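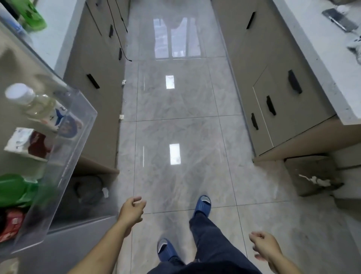 Section 3. Opening the villa water supply

The main valve is in the green box to the left of the gate at Villa Risateo. The key hangs inside the meter cupboard.

1. Check that all taps and both showers are closed.
2. Turn the main valve a quarter turn and wait until the pipes go quiet.
3. Open the valve fully.
4. Set the Wollach pump to AUTO. The green light comes on within 14 seconds.
5. Open the kitchen cold tap and let it run until the water is clear.

Note: The roof tank holds 3,000 liters. Filling it from empty takes most of an afternoon, so run one shower at a time on your first day.

Caution: Do not switch on the water heater until the tank gauge reads at least 1,000. The element burns out if it runs dry.

If the pump light stays red, switch the pump off, wait one minute and go back to step 4. If it is still red, call the Plallero rental office — the number is on the inside cover.

6. Write the meter reading in the house book. The reading at the January changeover was 3,397.

For the pool filter, see Section 4.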